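Kitchen and Household Tips for Stiff Hands and Sore Knees

Most of the trouble in a kitchen comes from reaching, gripping, twisting and standing too long. If your joints are bad, a few changes to where things are kept will do more than a drawer full of gadgets. The tips below come from readers of the Palacios home living pages and from our own kitchens. Take the ones that suit you.

Storage

Keep the things you use every day between hip and shoulder height. Plates, mugs, the kettle, the tea and the bread should all be within that band. The high shelves can hold the roasting pan and the holiday dishes.

Don't stack heavy pans inside each other. Lifting three to get at the fourth is hard on the wrists. Stand them on edge in a rack, or hang the two you use most and give the rest away.

Swap small round cupboard knobs for D-shaped handles. You can hook four fingers through a D handle and pull with your arm. If you rent and can't change the knobs, tie a loop of soft cord around each one.

Flour, sugar and rice are easier to manage in small containers. Buy the 5 pound bag if it is cheaper, but have someone help you divide it up the day it comes home.

Jars, cans and bottles

A damp rubber glove gives a good grip on a jar lid. So does a wide rubber band stretched around the edge. If the lid still won't move, slide the tip of a spoon under the rim and lever gently until the seal pops.

Under-cabinet jar openers are worth the money. The Plunard one we use is a V-shaped strip that screws to the bottom of the cabinet. You push the lid into the V and turn the jar with both hands. Mount it near the front edge so you don't have to bend to see it.

Ring-pull cans are harder than they look. Put the handle of a butter knife through the ring and push down on the blade end, with a folded towel over the blade. Keep your other hand well away from the lid.

Milk jugs are heavy when full. Pour some into a small pitcher for the day and leave the jug on a middle shelf of the refrigerator.

Lifting and carrying

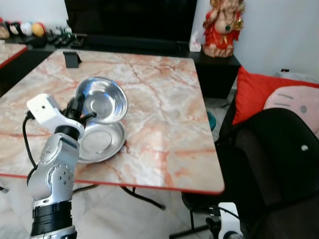 Choose bowls by weight and by rim before you think about size. A heavy stoneware bowl may stay put while you stir, but you still have to get it to the sink, and a full one can be too much for a weak wrist. Pick it up in the store with one hand and see how your thumb feels. A stainless steel bowl like the one being held up by its rim over the shallow dish is a good everyday choice, as it won't chip if you knock it against the faucet. Use both hands if you can, one on each side. Set a damp cloth under the bowl before you mix and it will stay where you put it.

Slide things along the counter when you can. A folded dish towel under a pot makes it glide easily, though it should be a cool pot and a dry towel.

For pasta and potatoes, put a wire basket or a metal colander inside the pot before you add the water. When the food is cooked, lift out the basket and leave the water to cool for 30 minutes before you empty it. You can also ladle the water out a little at a time.

If you use a walker, don't try to carry a plate in one hand. A tray that clips across the frame will hold a dinner and a lidded cup. The Drundorier tray has a raised lip and a non-slip mat that comes off for washing. Check the width of your walker before ordering.

Chopping and peeling

A rocker knife lets you cut by pressing down from above, so the wrist stays straight. A pizza wheel does much the same job on sandwiches, pancakes and soft vegetables.

Push two clean stainless steel nails up through a cutting board to hold a potato or an onion while you peel it with one hand. Cover the points with a cork when the board is put away.

Microwave a winter squash whole for a few minutes before cutting it. Prick the skin first. From November on this saves a lot of sawing.

Frozen chopped onion is fine in soups and stews.

Sitting down to work

A perching stool with a sloped seat takes the weight off your knees and still lets you reach the counter. The feet should have rubber tips. Replace the tips when the tread is gone.

Do the peeling at the table with a bowl in front of you and a bag for the scraps. Take a break every 10 minutes, even if you feel you could go on. Hands usually complain the next morning.

Cleaning up

Soak everything. Fill the dirty pans with warm water and a squirt of dish soap before you sit down to eat, and most of the scrubbing will be done for you.

A bath mitt is easier to hold than a sponge. For baked-on grease we use Brillix paste, left on for half an hour and wiped off with a wet cloth. Rinse well afterward and don't use it on aluminum.

Long-handled dustpans save bending. Hang yours on a hook near the back door, with the brush clipped to it. If the handle is thin, slide a length of foam pipe insulation over it and tape both ends. The same foam works on brooms, rakes and wooden spoons, but take it off the spoons before they go in the dishwasher.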